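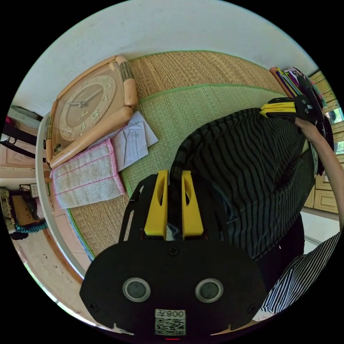 *Figure 5. Wall clock, folded papers and a small cloth on the mat.*

## 5. Floor Room: Daily Use, Clearing and Storage

This section applies to all residences furnished by Histora with woven tatami flooring, including the ground-floor units at Pettigrew House and the two units at Utton. It is to be read together with Section 4 (Ventilation) and Section 7 (Departure and Inventory). Residents who received their keys before April should discard the earlier single sheet on floor care.

### 5.1 Before Setting Anything on the Mats

1. Remove shoes and house slippers at the threshold. Socks or bare feet only.
2. Check that the mat surface is dry to the touch. A mat that feels cool and slightly tacky should be aired for one hour before use.
3. Run a hand along the woven edging. Report any lifted or open edge to the residence office before the room is used, and do not trim stray fibers with scissors.
4. Wipe the underside of any hard object that will be placed on the floor. Grit held under a plastic case will mark the weave when the object is turned.

> **Note.** Mats in the same room may differ in shade. Color difference between mats is not a defect and will not be recorded against the resident.

### 5.2 Wall Clocks

Clocks are taken down for battery replacement and cleaning. They may be laid on the mat while this work is done.

1. Hold the clock by both sides of the case and lift straight up until it clears the hook.
2. Lay it flat on its back for cleaning. For access to the battery compartment, turn it face down on a folded cloth.
3. Remove the old battery and place it in the battery container by the front door.
4. Insert the new battery and set the time with the wheel on the back. Do not move the hands with a finger.
5. Wipe the case with a dry cloth. A ribbed or textured part of the case may be cleaned with a soft brush.
6. Return the clock to its hook the same day.

> **Caution.** Do not apply cleaning spray to the clock or to any other item while it is on the mat. Spray settles on the weave and leaves a pale ring that cannot be removed. Replacement of a single mat is charged at $300.

The hook in each room is rated for the clock supplied. Residents who wish to hang a heavier clock must ask the office to fit a second hook. Request Form 47 is used for this purpose, as it is for shelves and curtain rails.

### 5.3 Papers

Papers tend to collect on the floor of this room, and small sheets are easily folded into bedding or carried off with the laundry. The following order is recommended.

1. Gather all loose sheets before any cloth or blanket is moved.
2. Open folded sheets and check both sides for handwriting. Notes, receipts and school forms should be put aside.
3. Place sheets to be kept in a tray, printed side up, with cards on top.
4. Keep the tray off the walking line between the door and the window.
5. Recycle the remainder. Collection at Utton is on Monday, and paper must be out by 7:00 a.m.

Do not write on paper laid directly on the mat. Ballpoint pens press through to the weave, and felt pens bleed.

### 5.4 Small Cloths

Hand cloths, dishcloths and handkerchiefs are treated alike for the purposes of this section.

1. Shake the cloth outdoors or over the bath.
2. Smooth it by hand on a dry part of the mat, working outward from the center toward the stitched borders.
3. Fold in half twice and stack with the folded edge facing the front of the drawer.
4. Damp cloths are to be hung on the rail in the washroom. They are not to be left on the mats for any length of time.

Cloths with colored stripes or stitching should be washed separately the first time. Histora does not replace cloths that have taken on color in the wash.

### 5.5 Knitted Blankets

Knitted blankets are heavier than they look and will stretch if lifted by one corner. Folding is easiest on the floor, seated, and is best done by two persons where the blanket is full size.

1. Clear the mat of trays, papers and tools. Anything with a point or an open edge will catch the stitches.
2. Spread the blanket loosely, then draw out the folds by hand. Bracelets and rings should be removed or turned so that they do not snag.
3. Where the blanket is striped, use the stripes as a guide and bring matching bands together.
4. Fold lengthwise into thirds, then fold from each end toward the center.
5. Press out the air with a flat forearm. Do not kneel on the blanket.
6. Store on the lower shelf of the closet with no more than one other blanket on top.

> **Note.** A pulled stitch should be eased back from the reverse side with a blunt needle. Do not cut it.

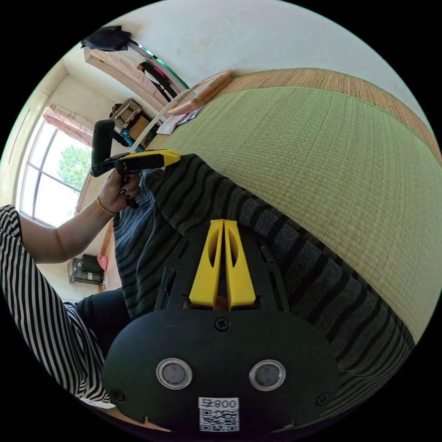
Willy Visser asks whether a blanket in daily use must be returned to the closet every morning, or whether it may stay on the mat when the room is occupied through the day. It may stay, provided that it is lifted and moved to another part of the floor at least once before evening. In the rainy months it should be put away overnight.

### 5.6 Airing and Sweeping

1. Open the window and the inner door together for 30 minutes in the morning, weather permitting.
2. Sweep along the direction of the weave with the soft broom. Where the mats are laid in different directions, finish one before starting the next.
3. If a vacuum cleaner is used, set it to the lowest suction and fit the brush head. The rotating head is not permitted.
4. Sweep the border strips last.

Spilled liquid should be blotted at once with a dry towel and the area left uncovered until the next day. For powder or crumbs worked into the weave, a dry toothbrush is sufficient. The mats are supplied by Banedier, and surface covers of other makes should not be laid over them.

### 5.7 Items Not to Be Kept on the Mats

- Potted plants, with or without a saucer
- Rice cookers, kettles and humidifiers
- Furniture on casters
- Storage boxes left in one position for more than a week
- Wet umbrellas or coats

A low table may be used if felt pads are fitted to all its feet. Pads are available from the office without charge.

### 5.8 Questions and Amendments

Questions on this section should be addressed in writing to Marcus Delacroix at the residence office. Amendments are posted on the board by the mailboxes and take effect on the day of posting. Procedures for larger furniture are given in Section 6.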